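イルカード(楽団)

イルカード(Irkard)は、室内楽編成を基本とする器楽アンサンブルである。作曲家でチェロ奏者のグオチン・グオ(Guoqing Guo)と、打楽器および電子音響を担当するシャオホア・ダイ(Shaohua Dai)を中心に結成された。弦楽器の持続音と、減衰の短い金属打楽器を組み合わせた長尺の作品で知られる。録音はレーベルのゼレル(Zelel)から発表されている。

名称

楽団名は結成時に用いられていた練習曲の題に由来する。当初は「イルカード合奏団」と表記されたが、第1作の発表以後は「イルカード」に統一された。初期の演奏会プログラムには旧表記が残っており、図書館の目録では両方の表記が見出しに採られている。

沿革

結成以前

グオは音楽学校でチェロと作曲を学び、卒業後は劇場付きの楽団で演奏した。この時期に書かれた独奏曲の一部は、後にイルカードの曲目に編入されている。ダイは打楽器科の出身で、舞踊公演の伴奏を経て、接触マイクを用いた小型打楽器の演奏に移行した。両者は舞踊作品「ドナティ」(Donati)の音楽を共同で担当した際に知り合った。同作の音楽は公演ごとに構成が変更され、決定稿と呼べる楽譜は存在しない。

結成と初期の活動

「ドナティ」の公演終了後、両者はヴィオラ奏者を加えた三重奏として活動を開始した。最初の演奏会は1月に小規模なホールで行われ、途中休憩を置かずに全曲が続けて演奏された。この形式は以後も踏襲されている。初期の編成ではチェロとヴィオラが同一の音域に置かれることが多く、音色の区別が付きにくいとする批評もあった。グオはこれに対し、二つの弦楽器を一つの声部として扱う意図があったと述べている。

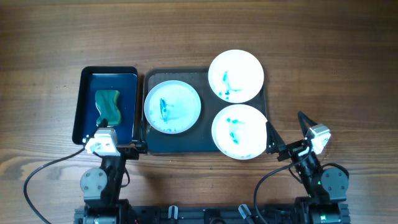
三重奏としての活動期間中に、後の第1作に収録される曲のほぼすべてが書かれた。楽譜は五線譜と図形譜を併用し、弦楽器には音高と弓の速度が、打楽器には打点の密度と減衰の許容範囲が指示される。テンポの指定は原則としてなく、各奏者は他の奏者の減衰音が聞こえなくなる時点を次の発音の基準とする。このため演奏時間は会場の残響に左右され、同じ曲でも録音によって長さが異なる。

編成の拡大

第1作の発表後、コントラバスとバスクラリネットが加わり、五重奏となった。低音域が二つの楽器に分担されたことで、チェロは旋律的な役割を担うようになった。この変更は第2作で明確に現れている。一方、演奏会では三重奏時代の曲も引き続き取り上げられ、その際には新しい奏者は休止するか、打楽器の補助に回る。

音楽性

和声と音律

作品の多くは純正律に基づく音程関係を用いる。チェロの開放弦を基準音とし、他の弦楽器は倍音の位置に合わせて調弦を変更する。バスクラリネットは平均律の楽器であるため、運指と口の調整によって音程を補正する。補正が困難な音域では、意図的に生じるうなりが作品の一部として扱われる。うなりの周期は打楽器の反復に対応するよう設計されることがあり、「マメロ」(Mamero)の中間部はその典型とされる。

打楽器と電子音響

ダイの使用する打楽器は、音高の定まらない小型の金属片、枠太鼓、調律された音叉からなる。金属片は布の上に置かれ、残響を抑えた状態で打たれる。電子音響は増幅と帯域の制限に限られ、録音済みの素材や反復装置は使用されない。増幅された音は奏者の背後に置かれた拡声器から出力され、客席では生音との時間差が生じる。ダイはこの時間差を会場ごとに測定し、拡声器の位置を決定する。

形式

初期作品は単一の楽章からなり、音の密度が緩やかに増加した後、急に減少する構造を持つ。五重奏への移行後は、短い部分を連結した形式が増えた。部分の境界は無音で示される場合と、前の部分の持続音を残したまま示される場合とがある。後者では、境界の位置が聴取上は特定しにくい。

主要作品

「マメロ」は楽団の代表作とされる。3部からなり、第1部は弦楽器のみ、第2部は全奏者、第3部は打楽器とバスクラリネットで演奏される。第2部では弦楽器が一つの和音を保持し、打楽器が異なる周期の反復を重ねる。初演時の第3部は即興であったが、出版に際して記譜された。録音には2種類があり、一方はスタジオ、他方は演奏会で収録されている。演奏会録音では第1部と第2部の間の無音が長く取られている。

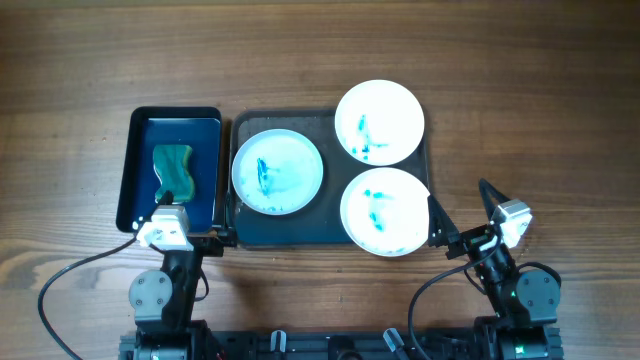

「マメロ」を五重奏以外の編成で演奏することは認められているか。

出版譜の注記では、チェロと打楽器を省かないことを条件に、編成の変更が認められている。バスクラリネットのパートは同じ音域を奏する他の木管楽器で代用でき、その場合は第3部の音程補正の指示を奏者が書き換える。

このほか、チェロ独奏のための小品集と、20の短い断片からなる打楽器曲がある。打楽器曲の断片は演奏順が定められておらず、省略も可能である。ただし最後に演奏する断片は、音叉を用いるものの中から選ばなければならない。

録音と発表

ゼレルから発表された録音は、編集を最小限にとどめる方針で制作されている。各曲は通しで収録され、部分的な差し替えは行われない。マイクは弦楽器の近くと客席の位置に設置され、両者の比率は曲ごとに調整される。第1作では近接マイクの比率が高く、弓の雑音が明瞭に聞き取れる。第2作では客席側の比率が上げられ、打楽器の定位が後退した。この変更については、低音域の輪郭が失われたとする見方と、減衰音の記録として適切であるとする見方がある。

演奏会

演奏会では照明を一定に保ち、曲間の拍手を控えるよう案内されることが多い。奏者は半円形に配置され、打楽器が中央に置かれる。開演前に調弦の時間が設けられ、基準音は室温の影響を考慮してその場で決定される。客席数の多い会場では増幅の帯域が広げられるが、弦楽器は原則として増幅されない。

評価

評論では、初期作品の持続音の扱いが高く評価される一方、作品間の差異が小さいという指摘も繰り返されている。五重奏への移行後は、旋律の導入が聴きやすさをもたらしたとする評と、当初の緊張感を弱めたとする評に分かれた。純正律の使用については、理論面よりも実演での精度が論じられる傾向にあり、残響の長い会場での演奏が特に好意的に受け止められている。

関連項目

室内楽
純正律
図形譜
バスクラリネット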